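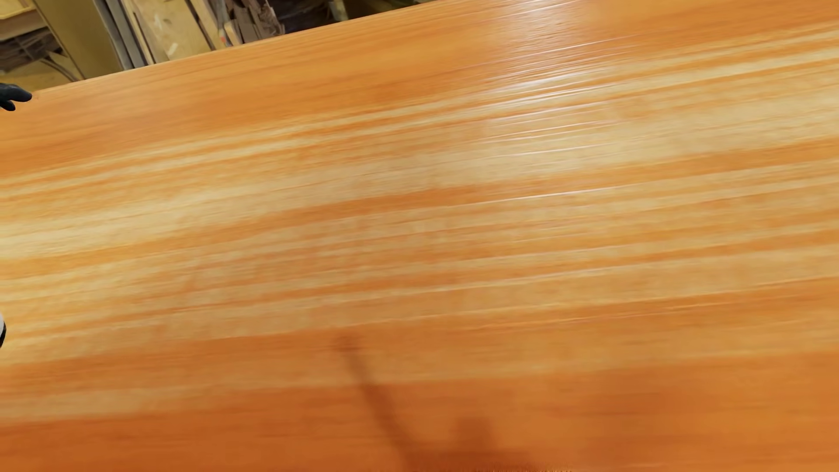 Prepared by Bhupendra Bhatt, Helus Coastal Records
Last revised 2020-10-22

Zovthorpe Bay Seagrass and Pipefish Survey: Data Card

Summary

This dataset contains diver and snorkeler records of seagrass cover and pipefish sightings in Zovthorpe Bay. It was compiled by Helus Coastal Records from survey sheets completed between May and the end of the diving season. The records are intended for local conservation planning, teaching and comparison with later surveys of the same beds.

Survey area

The bay is divided into 4 zones, numbered from the Jultville slipway eastward to the Gautam rocks. Zone 3 includes the visitor moorings and was surveyed only when the harbor office had confirmed that no vessel was due. The intertidal flats are not covered.

Contents

transects.csv: one row per completed transect, with zone, start time, depth, water clarity and the initials of both divers.
quadrats.csv: percentage cover of seagrass in each quadrat, with notes on algae and visible scarring.
sightings.csv: one row per pipefish seen, with species where known, estimated length and the plant or object to which it was closest.
codes.txt: explanations of the abbreviations used in the three tables.

The release contains 38 transects. Blank cells mean that a value was not recorded. A zero means that the observer looked and found none.

Method

Each transect was swum by a pair of divers along a weighted tape. Quadrats were placed at fixed intervals and scored separately by both divers before they compared figures. The mean of the two scores is given. Where scores differed widely, the entry is marked "D" in the quality column and both original values are kept in the notes.

Pipefish were recorded within 2 meters of the tape. Animals were not handled, and flash was not used. Lengths were judged by eye and should be treated as approximate.

Known limitations

Almost 90 percent of the dives took place in the morning, so the data say little about behavior later in the day. Zone 4 has fewer transects than the others owing to poor visibility in the early part of the season. Young pipefish are difficult to tell apart and are often entered at family level only.

Depths have not been corrected for tide. Users who need corrected values should apply the local tide tables to the start times, which are given in local time.

Access and use

The tables may be used for research and education with credit to Helus Coastal Records. Exact positions of sightings have been withheld to limit disturbance. Requests for finer location data should be made in writing and should state the purpose, the period of use and the names of all persons who will have access.

Corrections

Errors should be reported with the file name and row number. Accepted corrections are listed in changes.txt, with the earlier value retained.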